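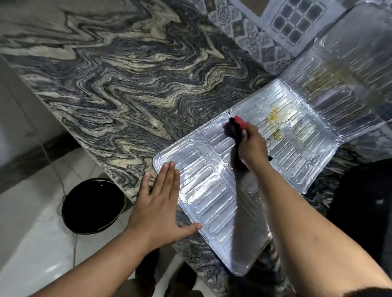
Moving Your Music Off an Old Laptop: Your Questions

By Yurani Urrego | December

Home | How-Tos | Phones | Music | Contact

44 shares | 3 comments

I wrote a post a while back on getting my songs off my old laptop and onto the new one with Tatico, and the same questions keep landing in my inbox. So I've put my answers in one place!

Do I need to pay for Tatico?

Nope. The free version copies as many songs as you like. The paid one adds automatic backups, and I did end up buying it, but only after the move was done (I get nervous about losing my live recordings).

Will my playlists come along too?

Yes, if you export them first. Open Tatico on the old computer, go to Library, then Export, and check the box that says "Include playlists." I missed that box my first time through and had to rebuild my cooking playlist from memory, all 74 songs of it. I'm still pretty sure I forgot a couple.

Can I use a flash drive or does it have to be Wi-Fi?

Either one works. I used a flash drive and it was so much quicker in my house, where the router lives at the far end of the hall. Just make sure the drive has more free space than your music folder takes up. Right-click the folder to see the size.

Some of my songs show a gray question mark. What happened?

Tatico is looking for the file in its old spot. Click the question mark, pick Locate, and point it to your new music folder. It'll usually offer to fix the rest of the album for you, so say yes to that. If it doesn't offer, close the program, open it again and try a different song from the same album.

What about duplicates?

Oh, I had plenty. There's a Find Duplicates button under Tools, but please play both copies before deleting anything! Mine flagged a studio version and a concert version as the same song, and I love the concert one.

Does this work with Vurnent?

Sort of. Vurnent reads the song files fine, but it ignored my star ratings completely. If you've spent years rating things, I'd stick with Tatico for now.

How do I get everything onto my phone after that?

Plug the phone in, wait for it to show up on the left side, and drag your playlists over. I do 3 playlists at a time, as bigger batches tend to freeze on me.

When can I wipe the old laptop?

I kept mine for a month. Play a few random albums on the new computer first, and check that your cover art made it over as well.

Previous | Next | Back to top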